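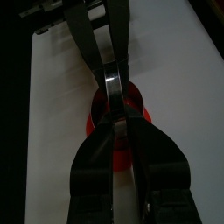
**maplestitch** wrote:

So I've finally started the big wool blanket I've been threatening to make, and I'm stuck on a question I thought would be easy. Do you wash your wool before you knit with it, or only after? I bought 900 grams of the Nelturitz undyed from a farm shop in September and it smells strongly of sheep (which I like, my husband less so). My grandmother never washed a thing until it was finished, but a lady at my knitting circle looked at me as if I'd said I don't wash my hands.

The pattern starts with 160 stitches, so I'd rather not find out halfway through that I did it wrong!

---

**harborwool** wrote:

Your grandmother had it right, in my opinion. I knit it straight from the skein and give the whole thing a good soak at the end. That bit of grease left in the yarn is lovely on the hands in winter, and the stitches settle themselves once they get into the water. I've made four blankets this way and they're all still on beds.

---

**Sigrún Vigfúsdóttir** wrote:

I have to disagree with harborwool a little, though I say it fondly. Farm yarn can bloom quite a lot when it is washed, and it can shrink too. If you don't know how much, your blanket may come out a different size than you planned. I wash every skein first, hang it over the shower rail with nothing weighing it down, and then wind it the next evening. It is slow, but I have the radio on and I don't mind.
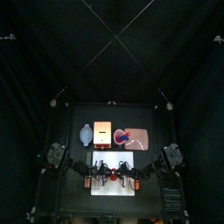 Also, please use water that is only just warm and leave the skeins alone while they soak. My sister stirred hers with a spoon and made a very nice piece of felt.

---

**harborwool** wrote:

Fair enough on the size, but that's what a swatch is for! Knit a square, wash the square, measure it before and after. Then you know, and you haven't spent a week with wet yarn in the bathroom.

---

**penny_purls** wrote:

I do a swatch too, only a big one - those tiny squares have fooled me before. I'd go 70 stitches wide if you can stand it. And if you do end up washing first, tie each skein loosely in a few places or you'll be untangling until spring. Ask me how I know.

---

**maplestitch** wrote:

Thank you all, this is so kind. I think I'll swatch first and see how much it changes, and if it goes wild I'll do it Sigrún's way. Does the sheep smell come out with one wash, by the way? My husband is asking from the other room.

---

**Sigrún Vigfúsdóttir** wrote:

Most of it, yes. A little comes back when it rains.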